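Review: the Isuvance two-arm cell, one season at the Humcombe returns depot

Category: Warehouse and Returns > Long-term Reviews

We took the Isuvance on a 3 month trial to handle returned footwear and the racks it goes back on. 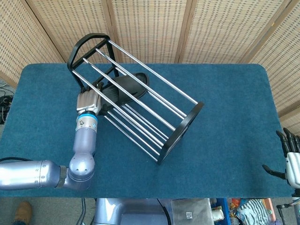
One reader, Flonitz, wrote in after the first part of this review to ask whether the packers had lost hours over it. They haven't, though their hours are different. Two people who used to re-rack sandals all shift now check soles and straps, and one of them has moved to the labelling desk. Both say their wrists are better. Both also say the work is quieter than they would like.

Shoe racks with chrome rods are the hard part. Slides catch between the rods and someone has to step in. We logged 141 stoppages in the first 1,000 pairs, most of them cleared by hand in under a minute. The carpeted table top was a good choice and we would keep it.

Training was thin. The Rusu software that plans the grips has a clear screen, but the manual assumes an engineer on site and we don't have one. Budget for cover on the early shift, when the restart takes longest.

The support contract runs 365 days and renews by itself, so read it before October.

Worth having for steady volume. Small depots should wait.

Contact the reviews desk | © Humcombe Trade Reviews | Back to top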